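Drerner to Close Its Older Chip Line in December
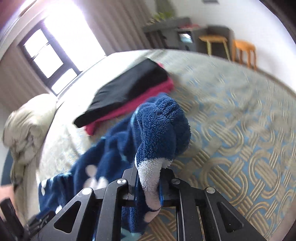

Navy-blue fabric held over bedding.

Drerner will stop making chips on its older production line in December, the company told customers in a letter dated Jun 14, 2025. The line turns out power management and motor control parts that go into washers, dryers, fans and small kitchen appliances. Newer parts made at the company's second plant are not affected.

The closing has been expected for a while. Sales of the older parts have fallen for 7 quarters in a row, and Drerner's two largest buyers, Hokard and Cukia, have both moved most of their new models to other chips. What was left was mainly repair stock and a few long-running product lines whose makers saw no need to redesign a board that worked.

The line employs 458 people. Drerner said about 12 percent of them will be offered jobs at the second plant, mostly in testing and packaging. The rest will get severance based on years of service. The company did not say what it plans to do with the building.

Customers can place final orders until the end of September. Orders can't be canceled once accepted, and buyers have to take delivery within 12 months. Minimum quantities go up for most part numbers, and smaller buyers are being told to go through a distributor. Olaniyan, which handles most of Drerner's small accounts, says it will hold stock of the more common parts for 2 years after the last wafers ship. It has not put out a price list yet.

Amândio Torres, who runs purchasing for a group of appliance repair shops, said the stock period is shorter than he wanted. Control boards for machines sold eight or ten years ago still come in every week, he said, and many of them use one of two Drerner motor drivers. He plans to buy ahead on both and let the slower parts go.

"I can store chips. I can't store the money I spend on them," Torres said. "So we pick the ones we know we'll use."

Replacement parts exist for most of the list, but few of them drop straight in. The motor drivers have a different pin layout in the newer series, so a board has to be changed and tested again before it can go back into a product. Hokard said it finished that work on its dryers last year. Cukia is still selling one fan model with the old part and will decide this summer whether to redesign it or end it.

Drerner has posted the full list of affected part numbers on its customer site, with the suggested replacement next to each one. Where the replacement column is blank, buyers should contact their sales office before placing a final order.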